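Clothing and textile collection: changes from August

The Jerkorel collection point has moved to the rear entrance of the Naneo building, next to the bike racks. The old bins by the front steps have been taken away, so please don't leave bags there. The new hatch is open from 8 a.m. to 6 p.m. and takes bags up to 10 pounds. Heavier loads should be split before you bring them over.

Last season residents handed in 230 bags. Of these, 62 had to be thrown out, mostly for mildew or paint. One damp towel in a closed bag is enough to spoil everything packed with it, so let things dry fully before you tie the bag.

Shirts, sweaters, sheets, towels and curtains are all accepted. Worn or torn cotton is fine too and goes to Majimbun, where it is cut up for cleaning rags. Please put rags in a separate bag and write RAGS on it.

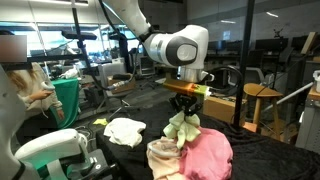
What we can't take

Pillows, comforters, carpet pieces and anything with oil on it. Shoes are accepted only in pairs, tied together by the laces or with string. Single socks can go in with the rags. Coat hangers should go back to the dry cleaner or into your metal recycling.

Zippers and buttons can stay on. Check the pockets, though. Keys and transit cards turn up often, and unclaimed ones are held at the Haleo front desk for one month.

The swap shelf on the second floor stays as it is. Children's clothes move fastest, and winter coats are always short by the time the weather turns.
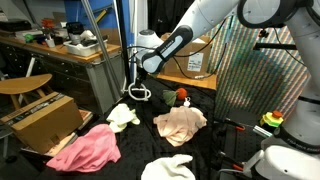
Anyone with a large amount to give, such as after clearing out a house, can ask the Haleo desk for a pickup form. Pickups are free inside the district and need to be booked a week ahead. Leave the bags inside your door until the van arrives, and label each one with your street number.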